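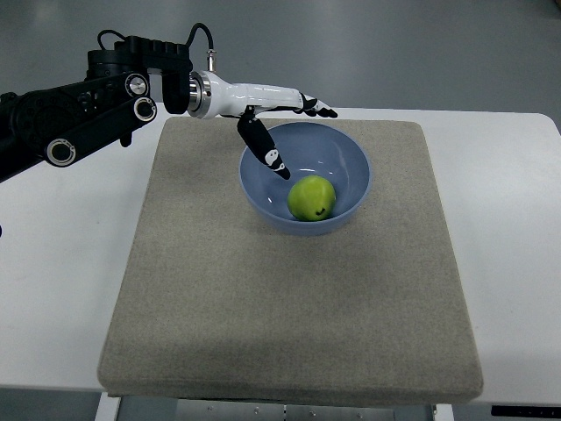 A single green fruit in a light blue bowl

Fruit bowl

A fruit bowl is an open dish used to hold whole fruit in a home, office or dining room. It is normally wider than it is deep, so that the fruit can be seen and reached without lifting anything out of the way. The term covers both vessels made for the purpose and ordinary mixing or serving bowls put to the same use. It should not be confused with the compote, a dish on a stem meant for stewed or sugared fruit.

Materials and form

Fruit bowls are made in glazed pottery, glass, wood, metal and woven cane. Glazed ware is easy to wipe clean and does not take up juice from damaged fruit. Unglazed pottery and bare wood can stain, and wooden bowls are often rubbed with a food-safe oil. Wire and cane bowls let air reach the underside of the fruit, but thin wires can mark soft skins such as those of peaches and ripe pears.

Most bowls have a foot ring, a low raised circle on the base that keeps the curved body off the table. Potters trim it once the clay has stiffened. Some bowls have pierced sides, a form that grew out of the strainers used for washing berries. Others come with a hook on a tall arm for hanging bananas — a twentieth-century addition.

Storage of fruit

Many fruits go on ripening after they are picked. Apples, bananas, pears, avocados and tomatoes give off ethylene, a gas that speeds ripening in the fruit around them. A hard avocado placed next to a banana will usually soften sooner than one kept alone. Citrus fruit, grapes and strawberries do not ripen further in any useful way after picking, although they do spoil.

Apples keep longer in a cool place than at room temperature. Bananas are best kept out of the refrigerator until ripe, as cold turns the skin dark. Berries are seldom kept in an open bowl for more than a day. Mould spreads easily between fruits that touch, and a spoiled piece is best removed at once.

The Zaravum bowls

The pottery at Zaravum made fruit bowls for the hotel trade under the name Clemero. The range came in 3 sizes, the largest of them sold with a matching plate. The pattern book lists 226 shapes in all, most of them jugs and storage jars. Its founder, Marcelino Benítez, had trained as a tile maker, and the early bowls have the flat rims and plain single-colour glazes of his tile work. Later pieces were thrown by Saoirse Costello, who made the foot narrower and the walls thinner.

Seltia, a rival works, sold a similar bowl with a rolled rim. The two are often mixed up in sale lists, although Seltia pieces are heavier and carry no mark on the base.

The Mac Giolla collection of household pottery holds 142 fruit bowls, among them a nearly complete set of Clemero ware. Its catalogue was compiled by Jarlath Brophy and is arranged by glaze, with undated pieces at the end.

See also: Compote; Épergne; Foot ring; Still life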